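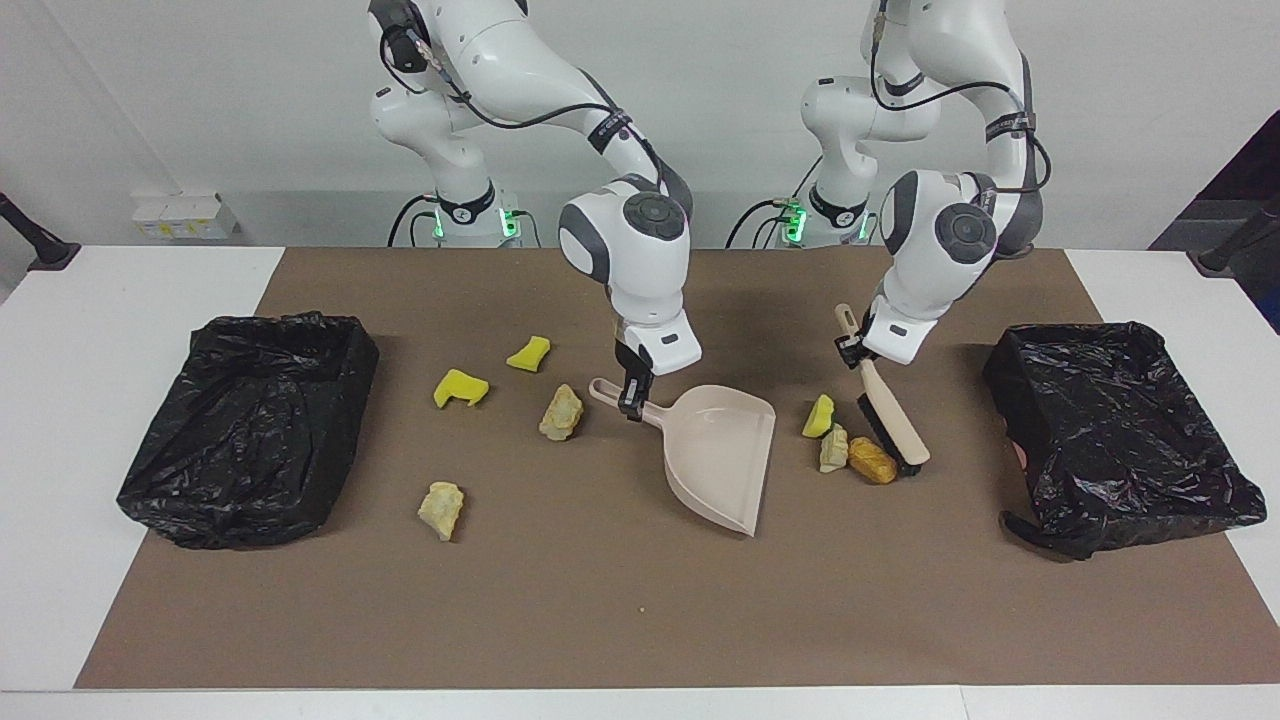 Diapositiva 1. Célula bimanual, tarea de barrido: recogedor en el brazo derecho, cepillo en el izquierdo.

Notas del orador - Leonor Azevedo
Título: Pérdida de referencia de fuerza en el brazo derecho durante el barrido

Arrancar sin presentación larga. La sala conoce la célula Genetti. Decir solo que el incidente es de diciembre, que no hubo daños personales y que la parada la hizo el operador, no el sistema. Insistir en esto último.

Señalar en la diapositiva el recogedor apoyado sobre el tapete. Es el contacto que interesa. El cepillo también toca el tapete, pero las cerdas ceden y el lazo de control tolera varios milímetros de error. El recogedor es de plástico y apenas cede.

Diapositiva 2. Cronología.
Ciclo 3526 de la campaña. El brazo derecho baja con el recogedor y el controlador Ikov espera el umbral de contacto, fijado en 18 N. El umbral no llega a registrarse. El brazo sigue empujando contra la mesa durante 867 ms, hasta la parada manual. Leer las cifras despacio, las preguntarán después.

Diapositiva 3. Curva de fuerza.
La señal filtrada queda plana. La señal en bruto sube con normalidad. El sensor funcionaba; el fallo está entre el sensor y el supervisor. Si alguien pregunta por el cableado: se revisó tramo a tramo, sin hallazgos.

Diapositiva 4. Causa.
La rutina de tara se ejecutaba al cerrar la pinza y volvía a ejecutarse si el supervisor perdía un paquete. En este ciclo la segunda tara coincidió con el descenso, con el recogedor ya apoyado. El cero se tomó bajo carga y se siguió actualizando. A partir de ahí el supervisor leía una fuerza próxima a cero y autorizaba más avance.
Mencionar que el registro de Flilora guardaba el aviso de paquete perdido con prioridad informativa. No generaba alarma. Aparece en otros ciclos anteriores, siempre con el brazo en el aire, y por eso pasó inadvertido.

Diapositiva 5. Por qué no saltó el segundo límite.
El límite de par articular estaba ajustado para colisión con persona a velocidad de tránsito. Un empuje vertical lento con la muñeca casi alineada reparte la carga entre articulaciones y ninguna alcanza su límite. Pausa aquí. Es el punto que más cuesta aceptar y conviene dejar la gráfica en pantalla.

Diapositiva 6. Medidas.
Tara permitida solo con el brazo detenido y por encima de la cota de seguridad.
Límite de posición vertical por herramienta, independiente de la fuerza.
Paquete perdido durante un descenso: parada controlada, rearme manual.
Comparación continua entre señal en bruto y señal filtrada.

La cota vertical es la medida que debió existir desde el principio. El equipo de Dudás la pidió en la revisión de diseño y se aplazó. Decirlo sin rodeos.

Diapositiva 7. Pendiente.
No hay ensayo todavía con herramientas flexibles. El cepillo complica la cota, porque las cerdas se deforman y la altura útil cambia con el desgaste. Propuesta provisional: cota medida en el mango, con revisión al cambiar el cepillo.

Turno de preguntas. Si se acaba el tiempo, saltar la 7 y volver a la 4.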